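Areck Tabletop Chores: notes for people who want to use the collection

Welcome, and thank you for reading this before you download anything. Areck is a collection of short recordings of ordinary chores done at a table. It covers the small jobs that fill a morning at home or in an office: putting pens back in a cup, folding a dish towel, coiling a cable, setting out plugs and chargers so that somebody can find them again. We started it because we like these jobs, and because most of the collections we had been using ourselves went straight to cooking and left the desk drawer alone.

What is in it

The release has 286 recordings, sorted into 3 folders. Varma holds paper and stationery, Brania holds cloth, and Flernau holds everything that plugs in or has a cord attached to it. The names don't mean anything. We needed labels that wouldn't get mixed up with the words in the task notes, and after a while we grew fond of them.

Every recording comes with a plain text note that says which objects were on the table and what the job was, in the kind of sentence you would say to a helpful friend: "Put the adapter back in the box," or "Turn the strip so the sockets face you." We wrote the notes by hand and went back over them in February, mostly to fix places where one of us had written "cord" and another had written "lead" for the same thing. It is "cord" everywhere now, except in a few file names that we left alone so that older scripts would keep working.

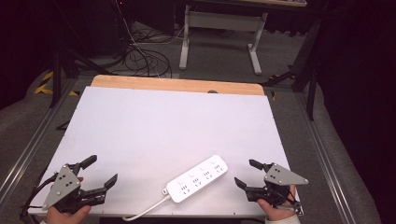

Flernau is the folder people ask us about most, and it is the one we had the most trouble naming things in. Cords are fussy. They keep the bend they were stored with, they pull a light object sideways when you set it down, and they slide off the table at the worst moment. We ask that you treat the cord as part of the object when you write your own labels. With a white power strip lying at an angle on a white board, for instance, the cord curves off over the front edge, and the note should say so, even if the job only concerns the four sockets or the little round switches beside them. White on white is also a fair test of whether your labeling tool lets you zoom in far enough, so please try a few of those before you settle down to a long session.

Naming the parts

In Flernau we use "strip" for the whole power strip, "socket" for one outlet, "switch" for any button that belongs to a socket, and "cord" for the cable. Sockets are numbered from the end the cord comes out of, so on a strip with 4 of them the one farthest from the cord is socket 4. Please keep this order even when the strip is turned around on the table. We changed our minds on this point twice, and the notes you have now follow the last decision.

For cloth, "front" means the side with the pattern or the label. If there is neither, leave the word out. For paper, we write down the size only when it matters to the job.

Things to know before you start

Brania is the smallest folder and has more towels in it than anything else. If you need shirts or socks, you will be disappointed for now. We are hoping to bring the whole collection up to 400 recordings, and cloth is where most of the new ones will go.

Some of the notes are longer than they need to be. We decided to keep them that way, since it is easier for you to trim a sentence than to guess at what we left out.

If you find a mistake in a note, tell us the folder name and the recording number, and paste in the sentence you think is wrong. Corrections go into the next release, with a line in the change list.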